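How to read your parish council's accounts (and ask a good question about them)

Every summer a notice goes up on the board outside our village hall saying that the council's accounts are open for inspection, and every summer I used to walk straight past it to the post box. Then one Wednesday evening I stopped and read the thing, and I've been hooked ever since! You don't need any training. If you can follow a bank statement you can follow these, and you'll learn more about where you live in one evening than in a year of grumbling at the bus stop.

What follows is how I go about it in England, for a small parish or town council. Bigger authorities work along the same lines but with a lot more paper.

Step 1: Find the notice

Look on the council's website first, usually under Finance or Transparency, and then on the actual noticeboard. You're looking for something headed "Notice of public rights". It gives the dates of the inspection period, which lasts 30 working days and has to take in the first ten working days of July. It also gives the name of the clerk you need to write to. Put the closing date in your diary straight away. I missed it the first year by a day and was cross for a week.

Step 2: Download the annual return

The proper name is the Annual Governance and Accountability Return, and everyone calls it the AGAR. It's only a few pages long. The page you want to begin with has a short column of boxes for last year and another for this year: money at the start, precept, other income, staff costs, loan repayments, all other payments, money at the end. The precept is the bit that comes out of your council tax, so that one is yours and mine.

Print it if you can. I like to spread mine over the table with a ruler and a pencil, and I go down the two columns putting a small cross against anything that has moved a lot.

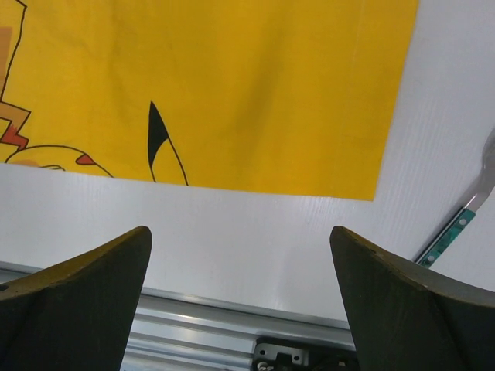
Box by box, ask yourself whether you'd expect that change. A new play area or a repaired roof will make "all other payments" jump, and that's fine. The council should also have written a sheet called "explanation of variances", which covers the big changes in words. Read that next to your crosses. In my first year there was a rise in other payments of £2228 that the sheet put down to "grounds", and that one word was what got me going. Grounds! Which grounds?

Step 3: Go through the monthly payments

Most councils list payments in their minutes or as a separate schedule. Open them all (there'll be a dozen or so) and copy the lines you're interested in on to one sheet: date, who was paid, what for, how much. Don't try to copy the lot. Pick one subject and stay with it.

I picked grass cutting. The supplier was a firm called Transtead, and once I'd pulled out their invoices there were 21 payments in the year. Two of them were for exactly £1000 each – one in spring, one in autumn – and neither said what it was for beyond "additional works". That was my question, right there, and I hadn't had to be clever to find it.

Step 4: Check the minutes for the decision

Payments should trace back to a decision. Search the minutes for the supplier's name, then for the subject (try "verge", "mowing", "hedge" as well as "grass"), and write down the minute number wherever you find something. Scanned minutes often won't search, so you may have to scroll. Make a cup of tea first.

I found the spring decision in ten minutes: councillors had agreed to clear the ditch along Bhatt Lane after the flooding. Lovely, sorted. The autumn one I couldn't find anywhere. 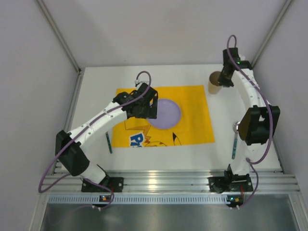 While you're in there, look up the council's financial regulations too. They say how much the clerk can spend without going back to a meeting, and above what amount the council ought to get more than one quote. Every council sets its own levels, so don't go by what your cousin's council does.

Step 5: Write to the clerk

Keep it short and keep it friendly. Most parish clerks are part-time and work from a spare room, and mine has been a star. Give the dates and amounts so that she can go straight to the right folder. My first one went like this:

"Dear Clerk, I would like to inspect the invoices and any related quotes for two payments to Transtead, both for £1000, listed as additional works. I can see a minute for the first but have not been able to find one for the second. I am free most mornings after ten. With thanks, Savita Uniyal."

You have the right to see the books, contracts, bills and receipts that relate to that year's accounts, and to have copies, though you may be charged a reasonable sum for copying. Personal details about staff will be held back.

Step 6: Go and look

Take a notebook, your own sheet from step 3 and your reading glasses. Ask before you photograph anything. I was there for an hour and came away with my answer: the autumn payment was for a fallen lime in the churchyard, agreed in an emergency and reported to a meeting whose minutes had never been put online. They were up by the end of August.

Step 7: If you still aren't happy

Raise it in the public session at the next meeting, where you'll normally get a few minutes to speak. Write your question down and read it out. If you're a local elector you can also put questions to the external auditor about the accounts, or make a formal objection, but only during the inspection period. An objection can cost the council real money in fees, so I'd try everything else first.

Next time I'll do reserves, which are much more fun than they sound.

Comments

Zorach
Did this last night for our town council and found the notice was still last year's! Emailed the clerk and it's been changed already. What do you use for your list, a spreadsheet or paper?

Savita
Well done you! Paper first, then I type it up if it gets past one page.

Moira P
Our minutes only say "payments approved as per list" and there is no list. Am I allowed to ask for it?

Savita
Yes, do ask. It's usually an attachment that got left off.

fusura_reader
Please do reserves soon, ours look enormous and I can't tell if that's good or bad.

Contact Savita | © Fusura Village Pages | Back to top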